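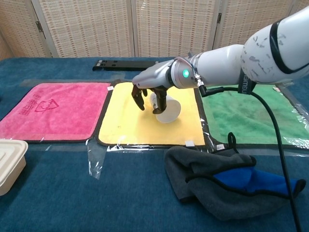 Ballonport, 27 September 2026

Speaker notes – the ferry workers' dispute and the split in the port council

Start with the vote. On the last Thursday in August the port council met to decide whether to back the 19 ferry workers charged after the blockade at the Pliltavov crossing. Most people here know the result, so don't spend long on it. The motion passed, but the two men who used to lead the same group came down on opposite sides, and that is what I was asked to talk about.

Osvaldo Aguiar spoke first. He said the council would pay the legal costs of all 19 and would ask for the charges to be dropped. He put the same thing in writing that evening and it was pinned up at the union hall by the next morning. Read out the second paragraph of his letter if there is time.

Tarcísio Brito spoke against. His point was that the march had an agreed route, that the stewards had signed up to it, and that the people who turned off towards the crossing broke that agreement. He did not call for anyone to be jailed. Two of the papers reported that he did, and they have since corrected it. Say this slowly, it always gets a question.

Background for anyone from outside the district. The Grustell line was cut from 40 sailings a week to half that in the spring. The islands depend on it for school, hospital visits and most of the food. The march was called over the cuts and had broad support, including from traders who normally stay well away from this sort of thing. Police put the turnout at more than 90. The organisers have never given a figure.

What happened at the crossing is still disputed. The police account says the gate was forced. The workers say it was already open and that they sat down on the ramp. The court will hear both, and I am not going to guess at it tonight.

Pause for water.

Now the politics. Aguiar and Brito stood on one list at the last council election. Since the vote Brito has sat with the independents, and three members have gone with him. Aguiar still has the chair but he needs the island members for every decision, and they want a promise on sailings before they talk about anything else. He has not given one.

There is a petition as well. It had 116 names when it was handed in, all from the islands. It asks for the old timetable and does not mention the arrests at all. I think both sides have read too much into that.

Finish on dates. The first hearing has been put back and no new day is fixed. The council meets again next month and the legal costs are item four. Members of the public can attend but have to ask for a seat in advance.

Questions – take the ones from the back first.

Comments

islander_pm: The gate was open. I was on the ramp before the police got there.

Marta: Fair account of what Brito said. Is the letter from Aguiar online anywhere?

R. Dunmore: Still no word on the winter sailings, from either of them.

Contact us | © Ballonport Public Talks | Back to top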